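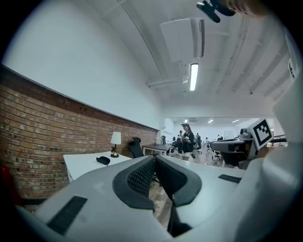 **ladrillo_y_cal** · octubre de 2018

buenas, a ver si alguien me orienta. En la oficina tenemos una pared de ladrillo rojo visto y suelta polvillo todo el rato. Barres y al día sigue igual. El casero (Srisuk, los del bajo) dice que le demos barniz y listo. Me da miedo que quede brillante como un azulejo. ¿Qué le echo?

**Tecla_Rota**

barniz NO. Consolidante al silicato o nada. El barniz se pela en 3 años y luego a ver quién lo saca

**marmolillo**

Discrepo. Yo puse barniz mate al agua en mi casa en mayo y perfecto, cero polvo. Dos manos, rodillo de pelo corto y a correr.

**Tecla_Rota**

> en mayo

o sea, cinco meses. vuelve en tres inviernos y me cuentas

**marmolillo**

jaja vale, pero él pregunta por interior, no por una fachada

**Ratree Meesuk**

Antes de comprar nada: ¿suelta el ladrillo o suelta la junta? Pasa la mano por cada cosa. Si es el mortero, rascar lo flojo, rejuntar con cal y cepillar. Y mira si hay humedad abajo, que si hay sales blancas el barniz las encierra y revienta la cara del ladrillo. Lo he visto en un local de la calle Pletico, una pena.

**ladrillo_y_cal**

pues es la junta sobre todo, arenilla gris. Blanco no veo. Pedí presupuesto a Prollgate y me piden 684 € por rejuntar y sellar, unos 8 metros cuadrados. ¿Es mucho??

**Tecla_Rota**

carísimo. Eso lo haces tú con un saco de cal y un paletín

**Ratree Meesuk**

Depende, si incluye vaciar las juntas a mano no me parece un robo. Pide que lo desglosen.

**marmolillo**

yo sigo con mi barniz. Aunque lo de la junta sí, eso primero, ahi os doy la razon

**ladrillo_y_cal**

ok, pido desglose y pruebo yo en una esquina detrás del armario. El techo blanco con los tubos también está para pintar, pero eso otro hilo

**Tecla_Rota**

moja la junta antes de meter la cal!! que si no se quema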